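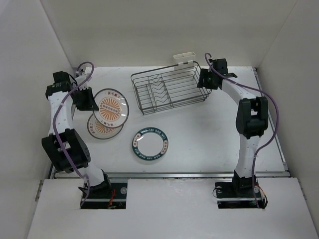
Round plates and a dark wire dish rack on a white work surface.

Lustero Revises Glaze Specification for Craddock Dinner Plate Line

FLOLLARD, July. Lustero, a maker of stoneware tableware, today released a revised glaze specification for its Craddock line of dinner plates. The change applies to all plates fired at the Flollard plant from July onward. Shape, weight and list price are unchanged.

The new glaze, designated Roltlow, replaces the two-coat finish used on earlier Craddock stock. It is applied in a single coat and fired once. Kiln time per load falls by 2 hours.

In plant testing, 811 plates were put through 450 wash cycles in a commercial dishwasher. Plates were checked under a lamp every 50 cycles for surface scratches, dulling and rim chips. Of the full set, 13 were rejected, all for chips at the rim.

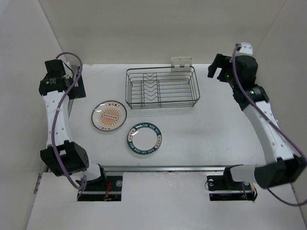 "The earlier finish met our limits for wear but was slow to produce," said Ifor Prothero, technical manager at Lustero. "Roltlow meets the same limits with one firing. Rim strength depends mostly on the clay body, and that work is still open."

Existing stock will be sold under the current item codes until used up. Plates with the new glaze carry the letter R after the code on the carton label. Old and new plates may be stacked and washed together.

Trade buyers can request the full test report and sample plates from the Lustero sales office in Flollard.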